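Mixing damask wallpaper with a floral floor mat – too much?

mossybanister
Okay, I need other people's eyes on this before I order anything. I'm redoing the little sewing nook off our upstairs hallway. It's three walls and an open front, basically a big closet with the doors gone. My mother-in-law gave us a stack of leftover rolls of brown damask from when she did her dining room, two patterns from the same family, one with smaller motifs that run in columns and one with great big floral ones. I want the small one on the back wall and the big one on both sides. Then for the floor I've fallen hard for a vinyl mat with gray ferns and little orange flowers on an off-white background. My husband says it'll look like a grandmother's suitcase exploded. I kind of think that's the appeal?

Budget is 400 for everything that isn't the wallpaper, and the mat eats a good chunk of that.

tinroof_lorna
Do it! I had two damasks in my old powder room and people complimented it constantly. The thing that makes it work is that they're the same color family. Your eye reads brown and beige and sort of relaxes. I'd be more nervous about the mat, because gray and beige can get grumpy with each other under a warm bulb.

Lorna Enriquez (yes I sign my posts, old habit)

plainsong77
Going to be the wet blanket. I'd pick one pattern and paint the rest. Three patterns in a space the size of a closet is a lot, and you're going to be in there trying to see what fabric goes with what other fabric. I sewed in a papered room for years and ended up holding everything out in the hallway to look at it.

mossybanister
Ugh, plainsong, the fabric thing hadn't crossed my mind. That's a real point. I mostly do hems and curtains though, I'm not matching quilt pieces.

Lorna, I was thinking the orange in the flowers would pull it toward the brown and kind of save it from being a cold gray. Maybe wishful.

zt_wernska
I'm with Lorna on the walls and with you on the mat. Pale gray floral under brown damask is softer than you'd expect, the gray goes quiet and the orange is what you notice. Same arrangement as yours too, smaller stuff in vertical columns across the back and the bigger floral on the left and right. Judge for yourself:
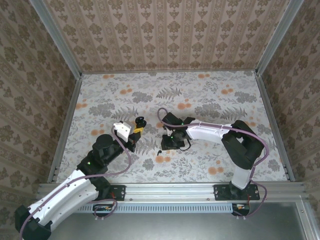

Which wall should you paper first in a three-sided nook? Start with the back wall, centering the pattern on it, then work outward along each side so that any awkward cut strip ends up at the open front.

I did my pantry in that order and only had to recut one strip, which for me is a miracle. Also buy more paste than you think. I was at the store ten minutes before closing with glue in my hair.

Zoila

mossybanister
Zoila!! Okay that helps SO much. I like the fern mat even more now. And the strip along the bottom of the side walls, where the paper meets the floor – I'd been planning on painted baseboard but now I'm wondering about a plain metal edge. Would that look too industrial for a sewing room?

zt_wernska
I don't think so. Metal doesn't bring another color into it and you've got plenty going on already. White baseboard would probably make a hard line and draw your eye straight down. But if the rest of your hallway has painted trim I'd match the hallway and forget I said anything.

plainsong77
Well, I'll give you this much, it's calmer than I pictured. The off-white in the mat does a lot of work. I'd still be twitchy with the big pattern on both sides of me. Could you do it on one side and leave the other plain? You'd get your contrast and a place to pin things up.

tinroof_lorna
Nooo, keep both sides! If only one is papered it looks like you ran out. Pin board over the paper if she wants a place to pin.

plainsong77
Lorna, we have had this exact argument before, it was about somebody's stair risers.

tinroof_lorna
And I was right about the risers.

castolley_jan
Chiming in on the mat since I've had a printed vinyl one in the laundry room going on two winters. Please unroll it and let it lie flat somewhere warm before you cut it. I didn't, and mine crept. I had a gap along one wall you could lose a sock in. Also don't put a rolling chair directly on it, the casters chewed a track in mine by December. Get a clear chair pad or a chair with feet.

mossybanister
Oh no, my chair rolls. And a chair pad would cover half the ferns, which defeats the whole purpose! I might swap with the kitchen desk chair and see if anyone complains.

Does anyone know if I need to glue the mat? The listing says loose lay but a reviewer said hers wrinkled.

castolley_jan
Loose lay should be fine in a small space as long as you leave a sliver of breathing room at the walls. I put double-sided tape along the open edge where people step on and off. If it wrinkles, that's usually because it got jammed in too tight.

mangubat_street
Late question for the OP – are the two damasks from the same batch? My sister used leftovers in her entry and one roll was just slightly yellower. In daylight you couldn't tell. At night with the lamp on it was a stripe.

mossybanister
I checked the labels and the big pattern rolls match each other, all 1,551. The small one is 2,096 but it's only going on the back wall so it doesn't have to match anything exactly, right? I taped a piece of each up next to each other last night and stared at them with the lamp on and off like a crazy person. They look like cousins.

mangubat_street
Cousins is fine. You're good.

zt_wernska
One more thing and then I'll leave you alone. Corners. Don't try to wrap the paper around from the back wall to the side. Cut it in the corner, let it turn just a hair, and overlap the next piece on it. With two different patterns you want that line straight or it'll bug you forever. A slim post or strip of trim right in the corner hides a multitude of sins if your walls are as crooked as mine.

mossybanister
Mine are from 1950-something and very crooked, so trim it is. Mat's ordered! Husband has been informed. He wants it on record that he said suitcase.

plainsong77
Noted. Post it when it's done, I want to see whether I have to apologize.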